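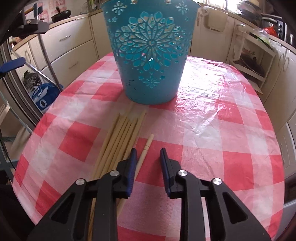 Hilde Dijkstra wrote in October to ask whether a metal bucket can really be trusted with a plant for a whole winter, or whether she ought to give up and go back to clay, and would I please say something about it in the newsletter so that she could settle an argument at home. Well, Hilde, I have been meaning to write about metal planters for ages, and your note has given me the push I needed.

I am very fond of them, I should say that first. Mine is the teal one with the big flower medallion on it and the little daisies and stars all around, and the paint has rubbed pale on the raised parts, which I like a good deal better than I would like it shiny. There are chips near the bottom too. I have thought about touching them up and bought a small pot of Cellora enamel for the purpose, and the pot has been sitting on the shelf over the sink ever since, unopened, next to the good scissors. The color is close but a shade too green, and I think I would always see the patches.

So, to the question. Yes, you can keep a plant in a metal bucket all winter, and happily, but I would not plant straight into it. Leave the plant in its plastic nursery pot and stand that inside the bucket, so the bucket is a sort of coat. Most of these buckets have no hole in the bottom, and people will tell you to go at it with a nail and hammer. I did that once with a plain one and it rusted from the hole outward -- by spring there was a brown ring on the windowsill that I am still hiding under a saucer. With a pot inside, you simply lift the plant out, water it at the sink, let it drip while you do the dishes, and put it back.

Do put something in the bottom for it to stand on. An upturned jar lid will do, or a handful of gravel. Then if you have been too generous with the water, the roots are not sitting in it. A bucket that is wide at the rim and narrow at the base can fool you, because the pot may look as if it fits and then wedge itself partway down. Measure the pot at its widest, and if it sticks, a folded strip of cloth down one side gives you something to pull on.

Now, sticks. I keep a bundle of long wooden ones with rounded tips, and odd chopsticks join them whenever they lose their partners, and between them they do nearly every job I have. I push one down into the soil as far as it will go, leave it there while I drink my coffee, and pull it out again. If it comes up dark with soil clinging to it, the plant can wait. If it comes up clean and pale, I water. It is the same thing you would do with a cake, and I have found it a better guide than poking with a finger, which only tells you about the top inch. A chopstick is also just right for making a hole for a cutting, and for easing soil down the side of a pot when you are repotting and there are hollow places you can't get at.

For tying up a leggy geranium I use three sticks, set close to the edge of the pot and leaning in a little, with soft string looped around in a figure eight. Please don't pull the string tight. I used to, and I lost a lovely pink one that way, the one I bought at the Pluvska sale and carried home on my lap on the bus.

Somebody always asks about the table. I do all of this on a plastic tablecloth, the pink-and-white gingham, and I would not be without it. It wipes down in a minute, and it can be as wrinkled as it pleases because I am certainly not going to iron it! If yours has gone stiff from being folded in a drawer, lay it over the table the evening before and let it hang. Soil brushes off best when it is dry, so go and do something else for a bit before you start wiping.

One more thing for Hilde, who says her bucket will stand on a radiator shelf. I would move it, if there is any other place at all. Metal warms up quickly, and so does whatever is inside it, and the plant will be thirsty again before you have put the can away. A bright sill on the cool side of the room is kinder. Turn the bucket a little each time you water, so that the plant doesn't lean toward the glass and you get to see the back of the pattern now and then.

If any of you have kept a painted one outdoors through the frost, I would love to hear how the paint held up. Write to me the usual way, or leave a note in the box by the seed rack.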